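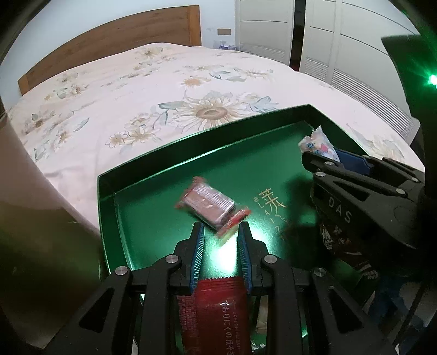
Unit 3: Sleep and the body clock (handout, bring to lab section)

Two things decide when you feel sleepy. Know both for the quiz.

1. Sleep pressure. Builds the whole time you're awake, drains while you sleep. Adenosine is the main chemical here. Caffeine blocks the receptors, doesn't remove the adenosine, so it's still waiting when the coffee wears off.

2. Body clock. Runs close to a day, gets reset by morning light. Sits in the hypothalamus (SCN, spell it out once on the exam, then abbreviate).

Naps: short = mostly light sleep, easy wake up. 40 minutes, more chance of waking from deep sleep, groggy. Term for that is sleep inertia. Late naps take the edge off sleep pressure, so bedtime slides.

Food near bedtime. Heavy meal = reflux for some people, lying flat makes it worse. Small snack usually fine.

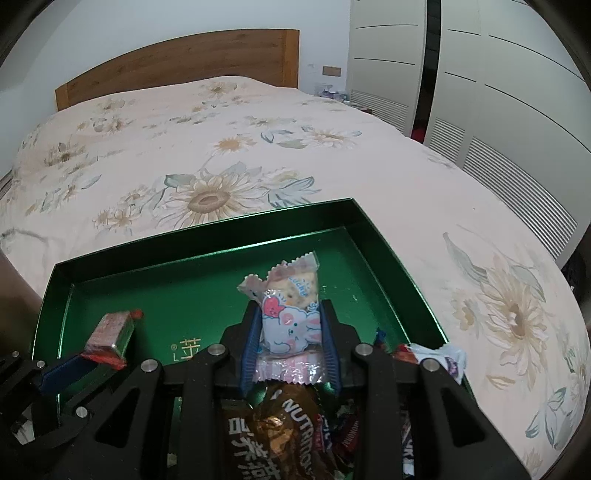
Hidden caffeine counts too: chocolate, cola, some teas. One large coffee can be 200 mg. Half-life differs alot between people, so don't quote one number as if it fits everyone.

Sleep diary, due in October

Keep it for 14 days. Gurora template is on the course page, paper is OK too. Write down:
- lights out, and your guess at when you fell asleep
- wake time, weekends included
- naps, start and end
- last caffeine, last meal
- screens in bed y/n

Fill it in the morning, not at night from memory. Missing days: leave blank, dont make them up.

Reading: Mekow reader, chapter 3. Skip the section on shift work, we do that next unit. Graph paper for the plots is at the front desk.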